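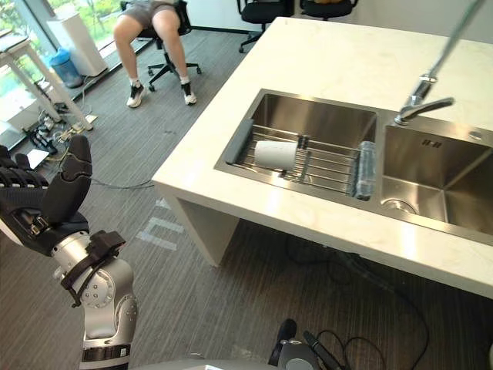

**Progress report, June. Mamville kitchen fit-out**
To: Lorna Baluyot
cc: Treter grants desk

Lorna, short one this time, wanted it with you before the 4:00 call. Longer version with receipts to follow.

**Where we are**

- Island is in. Stone top set and leveled, white end panel on. Underneath still open, see below.
- Double sink fitted, stainless. Went with the deeper right basin in the end, same price as the even pair from Bakhtiari and better for big pots.
- Tall faucet, chrome. The low one we first quoted wouldnt clear a stockpot.
- Wire rack sits across the left basin. Keeps cups and bottles off the stone. People are using it already, I'd call that a good sign.
- Carpet in the rest of the room stays for now. Not in this grant. I know you asked, I'd still like to talk about hard floor on the sink side.

**Not done**

Front and doors for the island. Sorner has the order, 2 of the panels came in the wrong white and went back. New ones promised in 14 days. Until then it's a dark hole under the sink and things will get shoved in there.

Cables. They still run over the carpet and under the island. Needs sorting before any public session, it's a trip hazard and will come up at the walkthrough. Have asked for a price on floor covers, nothing back yet.

Floor layout: the tape lines are faint, will redo them once we agree on where the tables go. Please don't let anyone pull them up in the meantime.

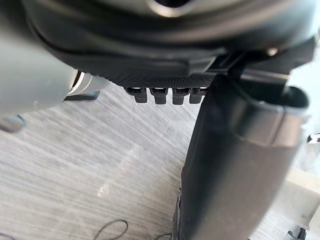 *Floor level, Mamville kitchen, June.*

**Money**

Stone and sink came in under, faucet slightly over, so we're close to flat on the island line. Delivery from Bakhtiari was billed twice, they've agreed to credit it. Contingency is untouched apart from the plumber's extra visit. I'd like to move what's left of the worktop line over to floor covers if Treter are ok with that. Need a yes in writing, an email is fine.

**Sessions**

First block is 4 evenings, 20 places each. Sign up opens when the doors are on, not before. Had a few people ask to bring the start forward and I've said no. Washing up is the slow part with a group that size so we'll run it in pairs, one at the sink and one drying, and swap.

Still to buy: second rack, dish towels, a proper tray for the wet stuff. All small, all inside the budget line.

**Need from you**

- OK on moving the worktop money
- Yes or no on the hard floor conversation
- Who from Treter is comming to the walkthrough, and do they need parking

Will send the next one when Sorner deliver, or at the end of the 14 days if they dont.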